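Last updated: January
2 min read
14 shares | 0 comments

Talano Sets Equipment Plan for Gripper Tooling at Wundale Site

WUNDALE - Talano has approved an equipment plan covering hand-held grippers, spare parts and bench fixtures for its Wundale site. The plan provides for 18 hand-held units, bought in two lots, and a stock of 112 replacement finger pads.

Pads are budgeted as a consumable. Arms, inserts and frames are budgeted as capital items and written down over seven years. The unit price is capped at $2365, excluding freight and calibration.

Lenia will supply the first lot. The second lot remains open to bids, and suppliers must quote pads and arms on separate lines. Bids that bundle the two will be returned. Rana, the company's software for asset records, will log pad changes by unit - a figure the current budget had to estimate.

Robot arms are outside this plan. Talano will review that spending once the first lot has completed acceptance checks at Wundale.

Bid documents are available from the Talano purchasing office.
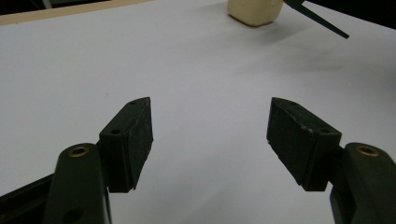 Bids for the second lot must state lead time, pad material and minimum order quantity.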